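The Wrapping Problem

At Drembridge we measured everything in plates. A good week was 200 of them wrapped, unwrapped and stacked again, and a bad week was the one in May when the left arm learned to pop bubbles and would learn nothing else.

I loved that week, for the record. I wrote it up on the whiteboard under Findings.

The method was called Rarkance. You showed the two arms a job by steering them through it yourself, over and over, and then you let go. Everyone before us had steered cleanly. Sternar, across the river, threw out any run with a fumble in it and trained on 700 perfect ones, and their arms were beautiful until the plastic slid a centimetre to the side. Then they froze like kids on a diving board.

We kept the fumbles. That was the whole idea! Every time I lost a corner of the wrap and went back for it, the going back stayed in. I had 185 runs, and I was clumsy in 49 of them – really clumsy, in colours and flavours the Schumacher method had no name for.
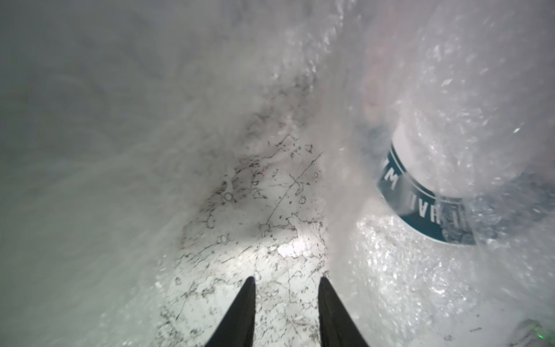
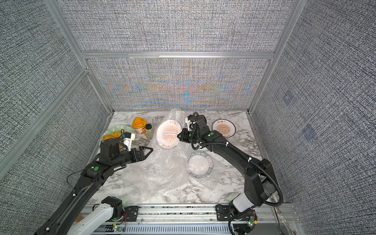
Bubble wrap on the bench at Drembridge, from the wrist and from the fixed camera.

The night we let go for the first time, I sat on my hands so I wouldn't reach for the controls. The left gripper went in for the wrap and missed. It closed on air, a finger's width short.

I stopped breathing. Sternar's arms would have carried on to the next step, folding a sheet they weren't holding.

Ours paused. It opened, backed off, dipped a little lower and came in again from the side, with a small fussy tilt at the end that I knew very well. My mother does it with pastry. I do it with bedsheets. I had never once thought of it as something I was teaching.

The corner came up. The right arm moved over to meet it, and the plate disappeared into the plastic one fold at a time.

I ran down the hall to find somebody to tell, remembered it was past two in the morning, and ran back again so I wouldn't miss the second plate.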